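Chapter 7
Pallets, Stretch Film, and Unit Loads

Learning goals
After reading this chapter, you should be able to define a unit load, choose a stacking pattern for boxes of equal size, and state when a load needs film, strapping, or both.

7.1 What a Unit Load Is

A unit load is a group of packages held together so that it can be lifted, moved, and stored as one item. Most unit loads are built on a pallet. The pallet carries the weight and gives the forks of a truck a place to enter. The film or strapping keeps the packages from sliding while the load is turned, raised, or braked.

The shipping department at Bandow, a maker of small kitchen goods, is used throughout this chapter. Its standard load holds 204 cartons and weighs about 300 pounds. Before the department adopted unit loads, every carton was handled by itself at the dock.
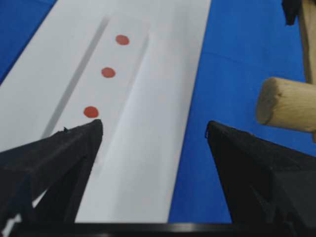
A raised white strip on a wider white surface, with blue around it.

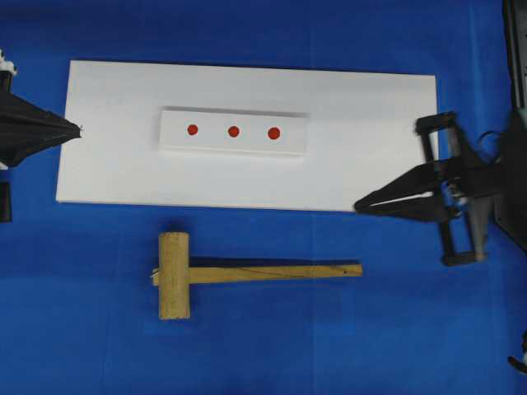

Two patterns are in common use. In a column stack, each carton sits directly over the one below, so that the corners, the strongest part of a box, line up. In an interlocked stack, each layer is turned against the layer beneath it. An interlocked stack resists tipping but gives up part of the strength of the corners. Heavy goods are usually column stacked and then wrapped.

Film is applied from the base upward. The first turns must catch the pallet itself, or the load may slide off as a block. Section 7.2 explains how overlap and tension are set, using the Galtell order of 704 cartons as a worked case. Strapping is treated in Section 7.3.

Key terms: unit load, column stack, interlocked stack, overhang, overlap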